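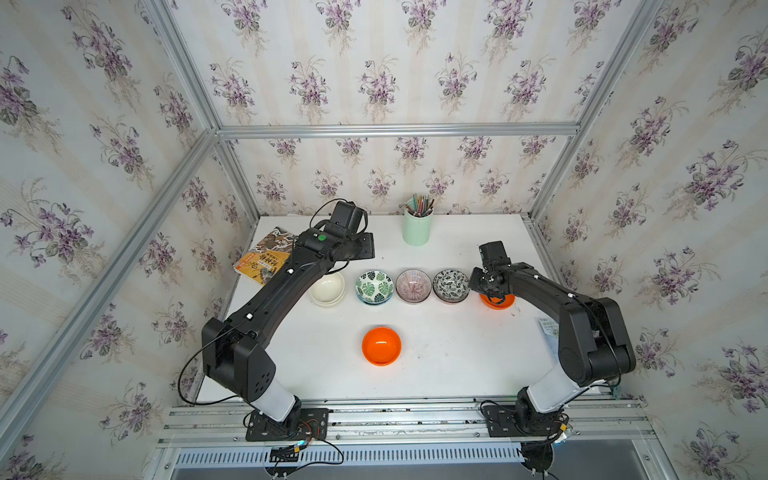

How to Replace the Mechanical Seal on a Small End-Suction Pump

These steps apply to close-coupled end-suction pumps with a single unbalanced seal, such as the Wornby 40 series. Allow two hours the first time. A second person helps with the motor, which weighs 27 kg on the larger model.

What you need

Seal kit and casing gasket
Socket set and torque wrench
Strap wrench for the impeller
Two flat pry bars
Clean lint-free cloths
Mild soapy water

1. Isolate and drain

Lock out the motor supply and tag it. Close the suction and discharge valves, then open the drain plug at the bottom of the casing. Leave the vent open until the flow stops.

2. Pull the back end

Remove the casing bolts in a cross pattern. Slide the motor, bracket and impeller straight back as one unit. If it sticks, use the pry bars on opposite sides and move them a little at a time. The casing stays on the pipework.

3. Remove the impeller

Hold the impeller with the strap wrench and undo the impeller nut. Keep the key and washer together. Do not hammer on the vanes.

4. Take out the old seal

Slide the spring and rotating part off the shaft. Push the stationary seat out of the seal plate from behind. Look at the shaft sleeve under the seal – a groove you can catch with a fingernail means the sleeve needs replacing too.

5. Fit the new seal

Clean the seat bore and wet the rubber cup with soapy water. Press the seat in by hand, square to the bore, with the polished face toward the impeller. Slide the rotating part on until the faces meet. Keep fingers, grease and grit off both faces.

6. Reassemble

Refit the key, impeller and washer, and torque the nut to the value in your manual. Scrape off the old casing gasket, fit the new one, and slide the unit back in. Tighten the bolts in a cross pattern. Turn the shaft by hand through the fan end; it should move freely with light drag from the seal.

7. Prime and test

Close the drain, open the suction valve and vent the air from the casing. Never run the pump dry, even for a quick check of rotation. Start it with the discharge valve slightly open, then open up slowly. A few drops in the first minutes are normal. A steady drip means the seat is probably crooked.

Write the running hours on the tag. On clean water, plan to inspect the seal again after 1000 hours.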